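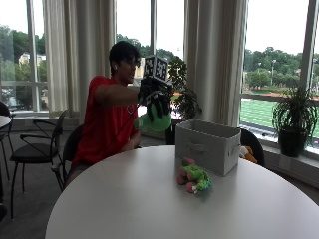 According to one reader, house drama is the only school competition where the losing side remembers every word of what they did, and I've been wanting to start this article with that remark ever since it arrived.

House drama

553 shares
4 comments

House drama (also called the house play competition, house plays, or in a few places just "Plays") is a yearly contest in which the houses of a school each put on a short play, usually directed and mostly run by the older students. A judge or a small panel watches the lot and picks a winner, and the points go towards the house trophy along with swimming, debating and so on. I'm writing mostly about how it works at Flisham, which is where I learned it, with a bit on Bonow and Adugna because they do things differently enough to be worth knowing about.

How it works

Most schools settle on plays of twenty to thirty minutes. Any longer and the evening drags on past the point where the little ones can sit still, any shorter and you can't really tell a story, although I once saw a ten-minute ghost play that scared me more than anything I've paid for. Each house gets the same stage, the same lights and a small budget for costumes and props. At Flisham the rule is that staff may supervise but can't direct, and people take that very seriously. A teacher who gives a cast a note about their diction will hear about it from the other houses by lunchtime!

The student director is generally from one of the top two years. They choose the script, hold auditions and draw up a rehearsal timetable, which then has to be torn up when the footy draw or the music exams come out. Casts are meant to mix the year levels, and there's often a rule that every year has to have a speaking part. I think that's the best thing about the whole business. A shy kid in their first year gets to stand beside somebody they've only ever seen from the back at assembly, and for a few weeks they've got a proper job to do together.

Choosing a play

There are three camps, as far as I can tell. Some houses do a cut-down version of a known play, some do a one-act play as written, and some write their own. Cut-downs are harder than they look, because you have to take out a subplot without leaving some poor messenger running on with news of a character we've never met. One-acts are safer, and the library at Flisham has a whole shelf of them with pencilled cuts from casts long gone (my favourite just says "too many aunts").

Home-written plays are the gamble. They're full of jokes about the school, which go down brilliantly on the night and mean nothing to a visiting judge. Bonow got around this by asking for scripts to be handed in by the end of October, so that somebody outside the school can read them first and say which bits make no sense. It seems to have worked, though there was grumbling about it at first and I believe there still is.

Comedy wins more than it should, if you ask me. I'd love to see more houses try something quiet.

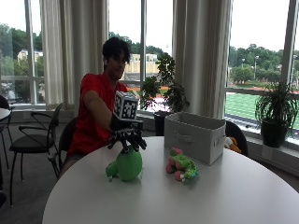 Another reader disagrees with me about comedy and says a full hall laughing is the hardest thing a young cast can manage, so it ought to win as often as it likes. Fair enough! I've left my own opinion in anyway.

Judging

The usual method is to bring in someone from outside, maybe a drama teacher from another school or a former student who's gone into theatre. Marks tend to be split between acting, direction, staging and something vague like "overall effect", which is where all the arguments come from. At Adugna the judge doesn't give marks at all but talks for a few minutes about each play in front of everyone, then names the winner. I was nervous the first time I sat through that, but the comments were kind and really specific, and the kids were quoting them for weeks.

There are normally a few smaller awards too — best actor, best supporting actor, best newcomer. The backstage award came in later in most places. At Flisham it dates from 2000, when the house that finished last had by a mile the best set changes anyone could remember, and it seemed mean to send them home with nothing. It's now the one I look forward to most.

Rehearsals and spaces

Getting the stage is the main headache. With every house wanting it in the final fortnight, there's a booking sheet, and the booking sheet has its own politics. Casts rehearse in classrooms with the desks pushed back, in corridors, out on the oval if the weather's nice, and they chalk or tape out the size of the real stage so that nobody gets a shock. Even so, the first run in the hall is always a bit of a disaster. Voices that filled a maths room vanish completely in a space with seats for around 400, and everyone suddenly finds that the door they've been miming opens the other way.

The technical crew is often shared between the houses, which means the same students may be lighting a Victorian parlour, a submarine and a bus stop on the one night. Sensible schools ask for all the lighting plans early and say no to anything involving smoke.

The Vivico evening

Vivico is the name of the joint evening where the winning plays from the three schools are put on again, one after the other, with no judging at all. I've asked several times where the name comes from and had a different answer each time, so I won't pick one. It moves between the schools, and the host does the supper. Casts who were rivals a month before end up lending each other hats. The plays are nearly always better the second time around, partly from practice and partly, I suspect, from having nothing riding on them.

Complaints and changes

The oldest complaint is that it takes up too much time for students in their final year, and I do have some sympathy. Some schools have moved it forward to an earlier term, others have let a younger student co-direct. The other grumble is about big houses having more talent to draw on, to which the answer has usually been a limit on cast size.

I'd still like to add a section on costumes, as the wardrobe cupboard at Flisham deserves a page of its own, and one on what happens when somebody loses their voice on the day. If your school does it another way, please send me the details and I'll put them in.

Last updated 23 Sep 2020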